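Packing a paper carry bag for a picnic or a shared lunch

Paper carry bags fail at two points: the handle anchors and the base fold. Both failures come from poor load placement more often than from excess weight. The notes below apply to a standard kraft bag with rope or twisted handles, used for dry goods and light tableware.

Check the bag before loading. Open it fully, push the base flat from the inside and run a thumb along the glued seam. Discard any bag with a lifted seam or a softened corner. Keep the working load under 5 kg, and less if the bag has been used before.

Line the bag if it will carry anything with a hard rim. A folded tea towel or a few sheets of plain white paper will do. Stand the liner up against one side first, then fold the remainder across the base. Leave 25 mm above the rim so it can be turned down over the contents at the end.

Set everything out on the bench beside the open bag before loading starts. Order of loading is easier to judge when the items are in view, and heavy pieces are less likely to be left until last.
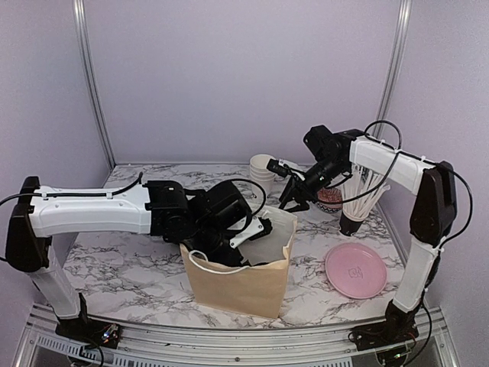
Paper bag with white liner, stacked cups and a small patterned bowl on the marble-look top.

Bowls go in first, base down, centred over the fold. Wrap glazed bowls singly - a sheet of paper between two nested bowls prevents most rim chips. Do not stand a bowl on its edge against the bag wall.

Paper cups stay nested and travel upright. A stack of 16 is stable in most bags; split anything taller into two stacks and place them side by side. Cups crush from the side, so fill the gap between the stack and the bowls with serviettes. Do not pack cups under tins or bottles.

Lift by both handles together, with a hand under the base for the first lift. If the base bows, remove the heaviest item and carry it separately.

Storage: fold empty bags flat along the original creases and keep them away from the sink and the kettle. Colour printing can transfer in humid cupboards, so store printed bags apart from white liners.

Liner folding method supplied by Mal-soon Do. See also tip 484, Re-gluing a rope handle.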